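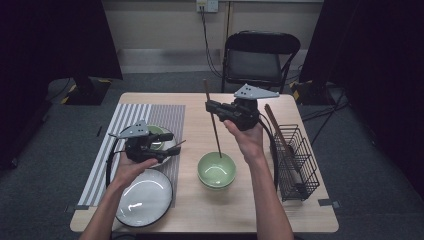
Fig. 1. A chopstick lowered into a green bowl with a hand-held gripper.

Unit 6: Pressing after a turnover

Reading: Louro, chapter 5 (course pack). The Kokkonen match notes are optional.

6.1 Terms
A turnover is any loss of the ball in open play. Throw-ins and goal kicks are excluded. The counterpress is the set of actions taken by the side that lost the ball, from the turnover until the ball is won back, goes out, or is played past the second line.

6.2 The five-second window
Louro counts a counterpress as complete if the first challenge comes within 5 seconds. Kokkonen uses 6 and includes blocked passes. Results from the two methods should not be put in the same table.

6.3 Worked case: Guerreiro v. Fludberg
Guerreiro lost the ball 69 times in open play. Most losses came on the left, where the fullback had moved inside and the winger stayed wide. When the pass inside failed, the nearest center back had to cover the whole channel. Fludberg played into that space early, usually with one touch.

After the break Guerreiro held the fullback level with the holding midfielder. The distance to the first challenge dropped, and Fludberg went long more often.

6.4 Limits
One match says little about a team. Score, fatigue and pitch size all affect the count. Kokkonen suggests a sample of 1000 turnovers before comparing clubs.

Exercise
Code the first half of Guerreiro v. Nudomwood by both methods. Mark each turnover by zone and bring the sheet to the March session.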